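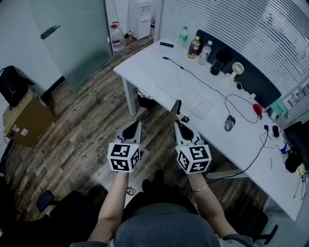

A desk at work, with a keyboard, a mouse, some drinks and a small white fan.

What's on a grown-up's desk?

Feb 16, 2020

When I was little I thought everyone who worked in an office had a desk covered in paper and a big stamp to bang down on it. I was very disappointed on my first day. There was no stamp! There was a keyboard, a mouse and somebody else's cold tea.

I still like looking at desks though, and after my talk at Justcombe library I got 328 questions from children on little slips of paper. Quite a lot of them were about offices, so let's have a go at some.

We'll start with the keyboard. Look at the top row of letters on one at home or at school. If you're in Britain it almost certainly starts Q, W, E, R, T, Y, and people say that as a word: "kwerty". The order goes back to typewriters, which were machines that printed each letter straight onto the paper when you pressed a key. By the time computers came along, lots of people had already learned to type that way, so the order stuck. (In France the top row starts A, Z, E, R, T, Y. My friend Bram Van Wijk borrowed a French keyboard for an afternoon and signed all his messages "Brq,". Try working that one out.)

Now the fan. This is my favourite, because it's a bit of a trick. A fan doesn't make the air any colder. If you left one running in a shut room with no people in it, the room would get very slightly warmer, as the motor gives off heat. So why does it feel so lovely on your face? Your skin is always a tiny bit damp with sweat, even when you can't feel it. When moving air goes past, that damp dries up faster, and it takes some of your heat away with it. The air also pushes away the warm layer sitting right next to your skin. You can test this! Lick the back of your hand and blow on it. Chilly, isn't it?

Next there are the drinks. Have a look at the neck of a plastic bottle with the cap off and you'll find a raised line winding round and round it. That's called a screw thread, and there's a matching one inside the cap. When you twist, the cap gets pulled down a little at a time until it's squashed tight against the rim. It's really a slope wrapped round a tube – like a helter-skelter for lids.

Do put the lid back on if you drink near a computer, by the way. I once poured blackcurrant squash into my keyboard in October and the space bar was crunchy until Christmas.

Then there's the panel at the back. Lots of office desks have one. It gives you a bit of privacy, so you aren't staring at the person opposite while they eat a banana, and the soft cloth kind can soak up a little of the noise too. Sound bounces well off hard, smooth things like glass and much less well off soft ones. Clap your hands in the bathroom and then in a bedroom with the curtains drawn and you'll hear the difference. 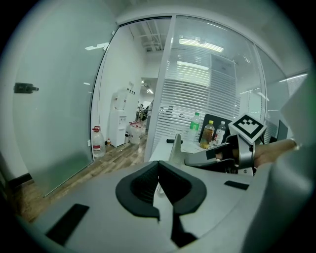

Why does a water cooler go "glug"?

Air is getting in! On the kind where a big jug sits upside down on top, water runs out at the bottom when you fill your cup, and that leaves a space. Air squeezes in to fill it, wobbles up through the water as a big bubble and makes that lovely deep noise.

You can make your own glug over the sink. Fill a bottle with water, turn it upside down and listen. Then do it again, but swirl the bottle round first so the water spins. The air can slip up through the middle of the whirlpool while the water runs down the sides, so it empties more smoothly and there's much less glugging.

I've still got a big pile of slips to read, including one that just says "WHY CHAIRS SPIN". I'll do that one next time.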